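Workshop tips: keeping your PDFs and manuals where you can find them

By Edgars Rätsep, Sestville

Quick one this month, I'm behind on everything. A few people asked how I keep programming books and tool manuals on the one old laptop out in the garage. So, in no real order.

One folder. Call it Books. Not Books New, not Downloads 2. Inside it one folder per subject and stop there. If you're clicking down four levels to get to a chapter on loops you'll give up and search the web instead.

Rename the file the minute it lands. Author, short title, edition. Publishers love to hand you a string of numbers and you will not remember what it was by supper.

EPUB or PDF? Depends. EPUB for reading on the couch, the text reflows and you can bump up the size. PDF for anything with code listings or wiring tables, becuase the line breaks stay put. If the shop gives you both, take both. Disk is cheap.

Check the edition before you pay. Got caught on this with a 600 page database book, nearly every example used an old version of the library and I spent an evening sorting out errors that weren't mine.
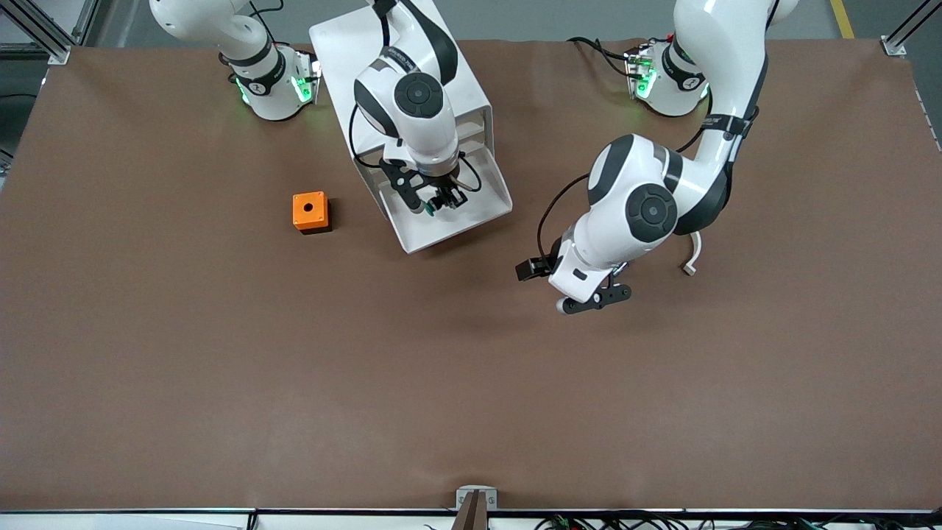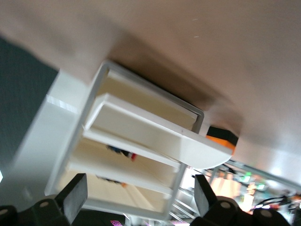
Library loans. The Jasville branch lends ebooks, and some titles are only out for 48 hours. Read the table of contents first and go straight to what you need. Put the due time on your phone.

Type the examples out. Don't paste. Slow, yes. You'll catch more, and PDF copying mangles quotes and indents anyway – drives me up the wall.

Backups: a USB stick in the kitchen drawer, plus whatever cloud thing you already use. Copy the folder over when you change the furnace filter, that's my reminder. Label the stick. Masking tape and a marker is fine.

Bookmarks inside the reader are great till you switch apps. I lost the lot going from Gudis to something else in November. Now I keep a plain text file next to each book with page numbers and a word or two. Ugly but it opens anywhere.

Greasy hands and keyboards don't mix. Print the page or two you need, slide them in a sheet protecter, tape it at eye level. Colour printing is a waste here, grey is plenty.

Lapiņa wrote in to ask about reading on a phone. Fine for prose, hopeless for code. Turn it sideways if you must.

Old editions – bin them once you've got the new one, or you'll open the wrong file every time. I keep one old C book for the margin notes and that's it.

Next time, labelling cables. Send me your questions before then if you've got any.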